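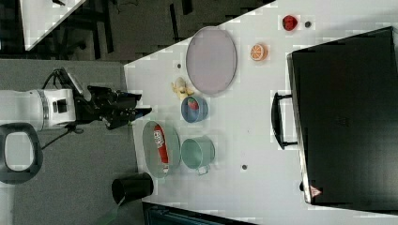 Robotics > Introductory Texts > Sample Chapter

Chapter 6
When the Arm Does What You Told It

I spent my first month at the Ninh lab thinking that a fault meant something broke. A wire, a gear, a fuse. Then I ran the banana job on a Monday morning, and I've been a more nervous (and I hope better) engineer ever since.

The job was simple. Pick up a toy banana, put it on a plate, go back to the start, do it again. We called this the grocery test, and we'd already done it 400 times with no trouble worth writing down. I pressed start and reached for my coffee. The arm went down over the banana, closed its fingers, and kept going down. It pushed into the tabletop hard enough to shove the whole table across the carpet, and then it just stayed there, humming, until I got my hand on the stop button. That took me 17 seconds. I know because the log told me so, and because Edgardo Magbanua read the number out loud at lunch, twice.

So what broke? Nothing! Every motor was fine. Over the weekend we had swapped the table for one 20 millimeters taller, and I hadn't changed the height in the program. The arm believed the tabletop was lower than it was, and it was trying very hard to get there.

You'd think the force limit would have caught it, and so did I. But I had turned the limit way up on Friday to get a stubborn lid off a pot, meaning to turn it back down before I left. I left. Two small slips, each one harmless by itself, and they met up on Monday.

We'll spend most of this chapter on that kind of trouble, where the machine is healthy and the numbers in its head are wrong. Section 6.1 covers measuring your work surface (yes, every time). Section 6.2 is about force limits and who gets to change them. In 6.3 we'll go through the Grerberg incident, which started with a mistake a lot like mine and ended with a cracked wrist joint and 15 days of waiting for parts.

Before you go on, find the stop button on the arm you'll be using. Stand where you normally stand and reach for it. If you have to take a step, move the button or move yourself, and then turn to Section 6.1.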